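Tips for the Suturing Bench: Keeping a Student Robot Club Tidy, Threaded and on Time

Our club meets on Saturday mornings in the old sewing room at Osten, and I suppose it's fitting that after all these years the room is still full of needles and thread. The students are getting ready for the Branura challenge, where each team has to close a wound on a practice bench with a pair of robot-held instruments, and I've been the grown-up in charge of supplies for long enough that people write to me for advice. So I finally sat down with a cup of coffee and put my tips on one page. Most of them come straight out of my kitchen drawer or my mother's sewing basket, and you may find a few of them handy even if you never go near a robot.

Start with the thread

Cut your thread before you sit down at the controls. Twelve inches is plenty for a beginner's row of stitches, and every extra inch is one more inch to snag. Our first season we let everybody cut as much as they liked, and oh my, the tangles! We now have a strip of masking tape along the edge of the supply table marked at 12 inches, and the students measure against it without having to hunt for a ruler.

Dark thread on pale tissue is the easiest on the eyes. You'll be looking at a small bright picture for a long time, and you want to be able to follow the thread from the needle back to wherever it has wandered off to. Save the fancy colors for your quilting.

Store cut lengths by winding them in a figure eight around a piece of stiff card with a notch at each end. A cereal box does nicely. Don't use a rubber band, it leaves a kink that will bother you all morning.

Needles

Curved needles go on a magnet the minute they come off the bench. We use a flat magnetic strip, the kind sold for kitchen knives, screwed to the wall at elbow height. Write the number of needles on a sticky note when you open up and check it again before anyone puts a coat on. I have been strict about this ever since I found one with my sock.

When you pick the needle up with the jaws, take hold toward the back and leave the point and most of the curve free. Then turn the wrist and let the curve do the traveling. If you push it straight, like a pin going into a hem, you'll drag the tissue along with it. Our students practice the turn with an empty hand first, 30 times, as though they were opening a stubborn jar - and the ones who grumble the most about it usually thank me later (well, a couple of them have).

Two hands, two jobs

The hardest habit to teach is letting the other hand help. New drivers park the left instrument off to one side and forget they have it. Have it hold the tissue steady close to where the needle goes in, and have it let go in good time, so it's free to catch the point as it comes through. Say the moves out loud if you need to. We have a whole team that mutters "hold, turn, let go" under their breath, and they're the tidiest stitchers we've got.

Keep an eye on the loose thread as well. It likes to lie across the very spot you want next. Sweep it over to one side before you start the next bite, the same as you'd move your apron strings out of the way of the mixer. 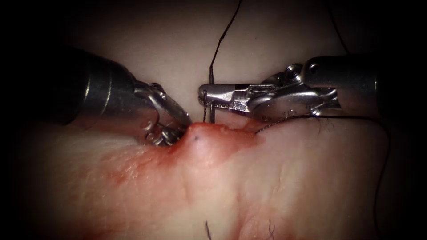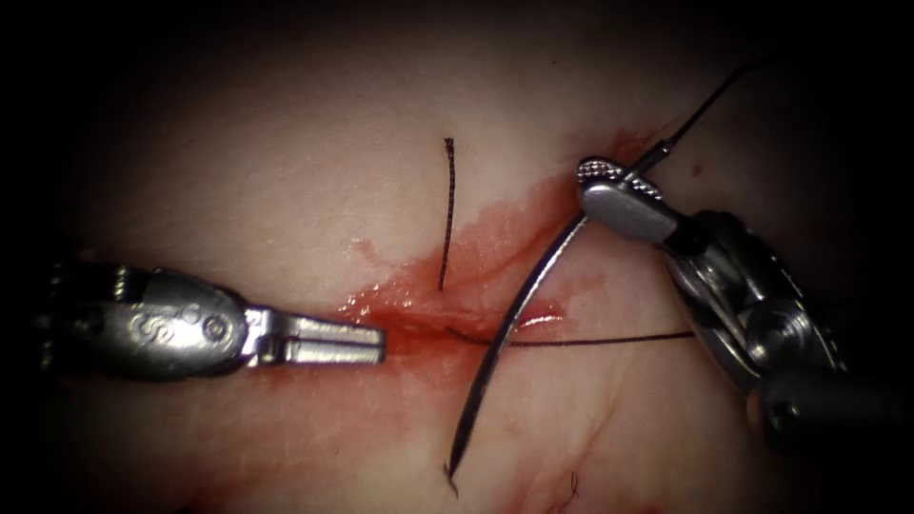
Two moments at the suturing bench, with the curved needle held in the right-hand jaws both times.

Lint, fuzz and stray hairs

A magnified view makes every speck of fluff look like a log. Go over sleeves with a lint roller before you go near the bench, and tie long hair back. If something lands on the tissue anyway, lift it with tweezers or dab it with a damp piece of coffee filter. Paper towels shed and cotton balls are even worse. I buy coffee filters in the big sleeve and they get used for everything, including, now and then, coffee.

Red smears

Blot, don't rub. Fold your coffee filter into a pad, press it down, lift it straight up, and turn to a clean side. Rubbing spreads the red into all the little creases and then you can't tell where your stitches are. For sleeves and tablecloths, use cold water right away, then a bit of dish soap, and leave the dryer alone until the mark is completely gone.

Cover the table with an old vinyl tablecloth, flannel side down. Ours came from a yard sale and has lemons on it. It wipes clean in a minute and it doesn't slide.

Lamps and tired eyes

Turn off the overhead lights if they bounce off the metal, and see whether you like it better. Some of our drivers do and some don't, so we settle it team by team and write it on the setup card. Switch drivers when the kitchen timer rings. The teams from Trendanitz swear by longer turns, but mine get sloppy and cross, and a cross driver pulls too hard on the thread.

Packing up

Everything for one team goes in one shoebox-sized tub with the list taped inside the lid. Ours are labeled with the team name on the short end, so you can read it when they're stacked. Team Xenos keeps a spare card of thread and a spare timer battery in theirs, and I've asked the other teams to do the same before Branura. The tubs go on the low shelf, the magnet strip gets its last check, and the lemon tablecloth goes home with me for a wash.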